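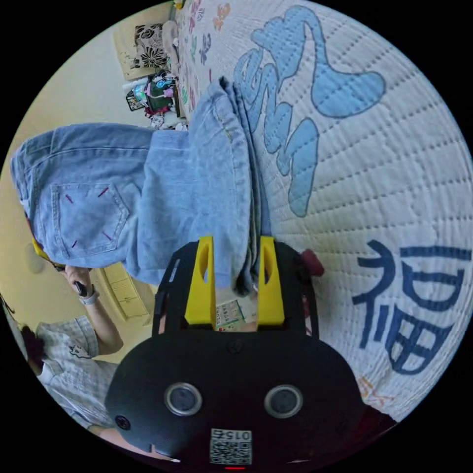

Light blue jeans, partly folded, on a white quilted bedspread.

Folding and putting away clothes: your questions

These are the questions we get most often about the folding and packing part of the Tully home laundry service. Last updated Apr 16, 2018.

Do I need a table to fold on?

No. A made bed is fine and most of our customers use one. Pull the bedspread flat first. A quilted cover is good for jeans because the stitching stops them sliding. It is less good for thin shirts, which pick up the pattern of the quilting if you press down hard.

How should I fold jeans?

Lay them on their front and smooth the back pockets with your hand. Fold one leg over the other so the seams meet. The crotch will stick out in a small point, so tuck that in to make a straight edge. Bring the hems up to just below the waistband, then fold in half again, or in thirds if the drawer is shallow.

If the waist end is bunching up, open the jeans out again and start from there. The waistband and the side seams are the thickest parts, and once they are twisted the rest will not lie flat.

What about rolled hems?

Unroll them before washing, as grit and fluff collect inside. After drying you can roll them back up before you fold or leave them down. If you send jeans to us with the hems rolled, we unroll them and return them that way. Put a note in the bag if you want them rolled again.

My jeans have coloured stitching on the pockets. Does that need special care?

Turn them inside out for the wash and leave them inside out on the line. Decorative thread is not always the same fibre as the thread in the seams and it can catch on zips. Fold them with the pockets facing in. Loose ends should be snipped – never pulled.

Is it better to fold jeans or hang them?

Either. Folded jeans take less space and a shelf will hold more of them. Hanging suits pairs with a pressed crease. Laurinda Sequeira, who runs our folding room, hangs black jeans and folds everything else, but that is her own preference and we don't ask customers to follow it.

How do I fold a quilted bedspread?

With two people if you can. Hold two corners each, bring the long sides together, then walk towards each other. On your own, do it on the bed: fold the far side towards you, then the foot end up to the head, and once more. Try not to put a sharp crease through any appliqué or raised lettering. Fold either side of it, or roll the cover loosely round a towel.

Can you wash bedspreads with appliqué?

Yes, up to double size. We wash them at 30 degrees in a mesh bag and dry them flat. Please allow 4 working days. King size covers go to our Grustus branch, which has the larger machines, and take a day or two longer.

Should I put clothes away straight after ironing?

Leave them out until they have cooled. Anything still warm will take a crease from whatever is placed on top of it. Denim holds damp in the waistband and pocket linings for longer than you would expect, so feel those places before you shut the drawer.

Which storage boxes do you sell?

Two kinds. The Kundus is a low box with a zipped lid and goes under most beds. The Steta is taller and is meant for wardrobe shelves. Neither should be used for anything that has not been fully aired. Inserts for the Steta are out of stock until November.

How many items can I send in one bag?

There is no limit on items, only that the bag has to close at the top. Jeans are heavy, so please split a large load between two bags. Bedspreads need a bag to themselves.

Do you check pockets?

Yes, every one, including the small coin pocket. Anything we find goes in a paper envelope with your order number on it and comes back with your clothes. Please check them yourself as well – tissues are the main problem.

Who do I contact if something is missing?

Ring the front desk on extension 201 and ask for Treasa Brophy or Ilídio Morais. Have your order slip to hand. We keep unclaimed items for two months. Questions about repairs, including torn pockets and worn hems, go to Zulmira Aguiar on the same extension, mornings only.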